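Re: [laundry-and-care] Vinegar soak for new cotton, and has anyone tried Tevus?

From: Araba Quaye
To: the list

Tangen wrote:

> I'm going to stick up for the vinegar soak. My mother did it, I do it,
> and I have never had a dark shirt bleed on anything. A cup of white
> vinegar and a handful of salt in cold water, leave it overnight, rinse,
> wash as usual. It locks the color in. The woman at the fabric shop in
> Trorkovville tells everyone the same thing and she has been selling
> cotton for 17 years.
>
> For people who can't stand the smell there is also Tevus, which is
> supposed to do the same job in one rinse. The bottle says colors stay
> brighter for up to 800 washes. I bought one in April and so far every
> shirt I've treated looks great. Maybe we should put both of these in
> the list FAQ so new people can find them?

I'd rather we didn't, at least until someone can show me one of these soaks doing something on a modern cotton shirt.

Start with "I have never had a dark shirt bleed." I believe you. I have never soaked anything in vinegar in my life and I have hardly ever had one bleed either. Most cotton knits sold now are colored with dyes that bond to the fiber at the factory. If the factory rinsed them properly there isn't much loose dye left to come out. So you soak the shirt, the shirt doesn't bleed, and the vinegar gets the credit. You'd have had the same result with a bucket of lemonade.

Vinegar does have a use in dyeing, and I suspect the advice wandered over from there. Some of the dyes used on wool and silk need an acid bath to take. Cotton doesn't work that way. Salt has a similar story: dyers add it to a cotton dye bath to push the dye out of the water and into the cloth, while the dyeing is going on. Adding it weeks later to a bucket in the laundry room does not restart the process. The shirt is finished. All you have is a salty shirt.

I'm less sure what to say about Tevus. There are real dye fixatives, and they do help with certain cheap dyes that wash out easily. Home dyers use them and swear by them, with good reason. Whether that is what's in the bottle I have no idea, and I spent half of Wednesday evening trying to find an ingredient list. If somebody has the bottle at hand, please type out the back label for us. I care a lot more about that than about the front.

As for the 800 washes, do the sum. If you wash a T-shirt once a week, that is more than fifteen years. Who has owned the same T-shirt for fifteen years, washed it every week, and kept an untreated twin next to it to compare? "Up to" is doing a lot of work there. Up to 800 includes 12. It includes none.

And "so far every shirt looks great" – compared to what? This is my main complaint with nearly everything posted on this subject, my own old posts included. We remember what a shirt looked like when we bought it, or think we do, under shop lights, and then we look at it at home under a yellow bulb and decide.

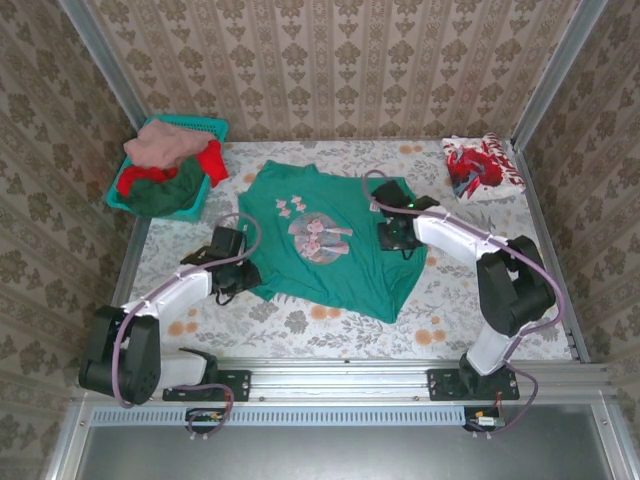
Green T-shirt with the round chest print, laid out flat.

A printed shirt makes the question harder, by the way. The ground color and the print are usually two separate things, put on in different ways, and they age differently. I've had shirts where the body was fine and the print cracked to bits, and one where the print stayed sharp on a body that had gone the color of dishwater. When people say a shirt "faded" they often mean the print, or they mean the surface has gone fuzzy. Fuzz scatters the light and makes a dark color look dull even when all the dye is still there. No soak fixes that. Turning the thing inside out and not running it with jeans and zippers might.

I'd be glad to be proved wrong, so let me suggest a test that costs next to nothing. Get two of the same shirt, same color, same size, bought at the same time. Cut a strip off the hem of each and put the strips in a dark drawer. Treat one shirt however you like. Mark it inside the neck with a stitch. Then always wash and dry the two together – same load, same soap, same line. Wear them in turn if you can. At the end put both next to the strips in daylight and get someone who doesn't know which is which to pick the brighter one. If they can pick the treated one, try it on a second person, and then I'll start listening.

One warning. If you soak them separately and then wash them together, the fixative may carry over a bit in the first load, so rinse the treated one well beforehand. Vinegar shouldn't matter after a rinse.

For actual bleeding you don't even need that. Rub a damp white cloth hard on an inside seam. If color comes off, wash that shirt alone a few times till the cloth stays clean. I have done this with every dark item since a red towel ruined a set of sheets on me, and it takes a minute. It also tells you something about the garment in your hand, where the soak tells you nothing at all.

On the shop in Trorkovville: seventeen years of selling cotton is seventeen years of selling cotton. It means she knows weights and widths and which bolts come back. Unless customers bring their shirts in two years later for her to look at, I don't see how she'd have learned anything about fading.

I also went back through the archive before writing this. The thread with 304 messages on "setting" color is still up there, for anyone with a long train ride. I read more of it than I meant to. Plenty of people are certain, several of them are rude, and I didn't come across a single side-by-side. There is one good message near the end from a quilter who soaked half a piece of red cotton and left the other half alone, but she never came back to say how it turned out. If you're still subscribed, please do!

So my vote on the FAQ is no for both, and yes to the damp cloth. If we have to mention vinegar, let's say that some members like it and leave out "locks." It won't hurt a cotton shirt in that amount. Please do add a line telling people never to mix it with bleach, though. I would put that in capitals.

Does anyone have two matching dark shirts they don't mind cutting up? I've got one navy pair and would like at least one other color going at the same time.

Araba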